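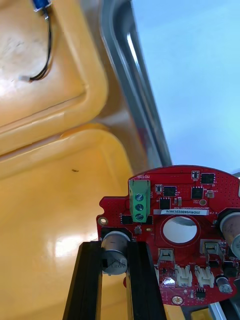

Sobre a Nokunow

A Nokunow avalia se uma tarefa manual de oficina pode ser entregue a uma máquina, e em que condições. Não fabricamos robôs nem vendemos integração. O cliente descreve o posto de trabalho, nós reproduzimos a operação em bancada e entregamos um relatório com taxas de sucesso, tempos de ciclo e uma classificação de falhas.

A empresa nasceu dentro da Verschueren, uma oficina de recondicionamento de pequenos aparelhos domésticos, onde a triagem de peças consumia mais horas do que a própria reparação. A primeira pergunta foi modesta: um braço com pinça de dois dedos consegue retirar uma placa de circuito de uma caixa de plástico e pousá-la noutro sítio sem tocar nos componentes? A resposta ocupou 86 páginas e continua a ser revista.

O que medimos

Cada tarefa é decomposta em aproximação, preensão, transporte e libertação. Uma tentativa só conta como válida se as quatro fases terminarem sem intervenção do operador. Peças rígidas de contorno irregular, como as placas redondas de controlo de motor, são o caso de referência. Têm poucos pontos de contacto admissíveis, e os condensadores e conectores restringem o ângulo de entrada dos dedos.

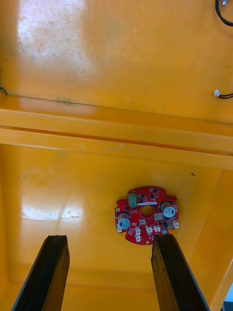 A preensão a partir do fundo de uma caixa acrescenta duas dificuldades. As paredes limitam o espaço de manobra do punho e o plástico brilhante produz reflexos que degradam a estimativa de posição. No protocolo Ferklow, que usamos desde o segundo ano, cada peça é testada em 30 posições iniciais, com iluminação normal de oficina. Não corrigimos a luz para favorecer o resultado. Um posto de trabalho real também não a corrige.

Uma campanha típica compreende 400 tentativas por família de peças. Publicamos ao cliente todas as falhas, incluindo as que a máquina recuperou sozinha, em categorias separadas.

Bancada e materiais

Trabalhamos com braços disponíveis no mercado e caixas de plástico comuns. Dois braços podem operar sobre a mesma mesa, e as peças de uma ordem de trabalho são agrupadas num tabuleiro. A separação entre placas, cablagens e componentes soltos parece trivial a quem a faz à mão todos os dias.
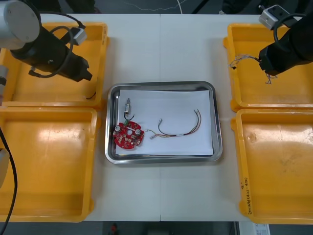
O catálogo interno, designado Skivance, reúne 121 peças retiradas de aparelhos em fim de vida. Para cada uma registamos massa, superfícies de contacto permitidas e modo de falha dominante. As placas e os invólucros têm hoje resultados utilizáveis em produção, com supervisão. Os parafusos soltos dependem muito da ferramenta.

As cablagens são outro assunto. Um feixe de fios muda de forma quando é tocado, os terminais prendem-se uns nos outros e a posição das pontas após a preensão é difícil de prever. Recomendamos, por agora, que a preensão seja feita junto à manga ou à abraçadeira, quando existe, e que a inserção de conectores fique a cargo de uma pessoa.
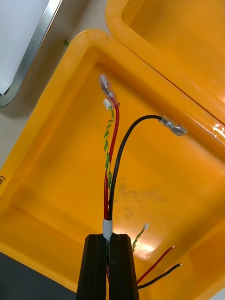 A Verschueren discorda em parte desta recomendação: entende que a inserção de terminais de encaixe já poderia ser automatizada se o fabricante normalizasse o comprimento dos fios, e que o nosso relatório penaliza a máquina por um defeito de projeto do produto. Registámos a objeção em anexo. O critério mantém-se, visto que avaliamos as peças tal como chegam à oficina.

Tarefas domésticas

Recebemos com frequência pedidos sobre loiça, roupa e arrumação. Aplicamos o mesmo método. A roupa partilha com as cablagens o problema da deformação, e os resultados em bancada não se transferem diretamente para uma casa habitada. Aceitamos estes estudos apenas com objetos fornecidos pelo cliente e um critério de sucesso escrito antes do primeiro ensaio.

Visitas e contacto

A bancada pode ser visitada à quinta-feira, mediante marcação. Os pedidos de avaliação devem incluir uma amostra física da peça, o tempo de ciclo manual atual e a taxa de rejeição aceite.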